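Print | E-mail
2 min read

Wednesday, April 14, 2021

Good day on the network monitor! Gilico now lists all 70 devices on the office subnet, printers included, and it took one change: the scan timeout was set to 5 ms. I put it up to 545 and the missing ones popped in while I was still reaching for my coffee.

Names are still a mess. Dwight's laptop shows up as "Unknown" and the Foder switch is listed twice, once per interface (I love that it sees both, but merge them please). Rakiya thinks the vendor table is old. It has 3,000 entries and stops well short of the newer prefixes.

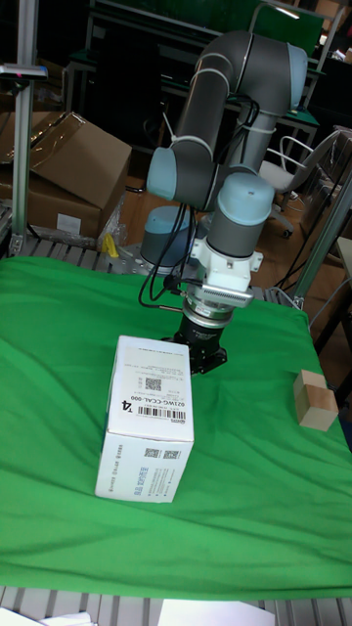
Arm over the green cloth, gripper pointing down.

Tried the alert rules after lunch. New-device alerts are great, really quick. Bandwidth alerts fire twice if the log window is open. Closed it, one alert. Opened it, two again. Sending that to Babatunde with the log.

To do: newer vendor table, rename by hand whatever is left, try the Trornberg build on the spare box.

Comments

Amarachi Oyelaran: Same double alerts on mine, older build.

Sohail Hashmi: 545 is a funny number, why not 500?

Dwight Cloutier: My laptop is not unknown to me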